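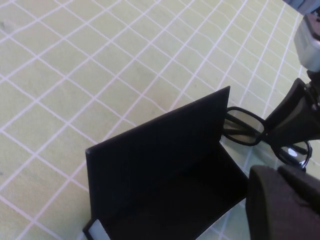 Bench rules for handling trials at Comley

These rules apply to every tabletop arm in the Comley lab. Read them through once before you book time, then work from them in order.

1. Clear the mat

Use the green gridded mat on all benches. Take off everything that isn't part of the trial. Brush away lint and hair, and straighten the mat so the grid lines lie the way the bench drawing shows.

2. Set the speed limit

Open the Stusent panel and set the cap to 40 percent for any new object. Glasses and anything else with a lens stay at that cap for the whole trial. Do not raise it to save time.

3. Place the object

Set one block down flat and leave open mat between it and the gripper. Check the cable before you start. It needs enough slack for the full reach, and it must never pass under the object.
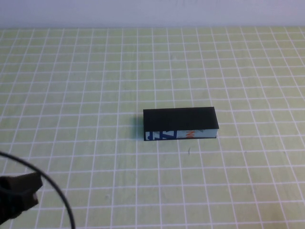 Block lying flat on the mat, with the gripper and cable at lower left.

4. Check the stop button

Press it with the arm powered and idle. The panel must show code 316. If it shows anything else, tag the bench out and tell the shift lead.

5. Test the low position

Bring the fingers down over bare mat, well away from any object. Lower in small steps and watch the fingertips. Stop if the cloth bunches or drags.

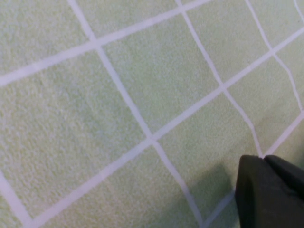 6. Write it up

Enter the bench, the object and the speed cap in the log. Record failed grasps the same way as good ones. Power down the arm before you reach over the mat to reset.

Last revised 12/10/2022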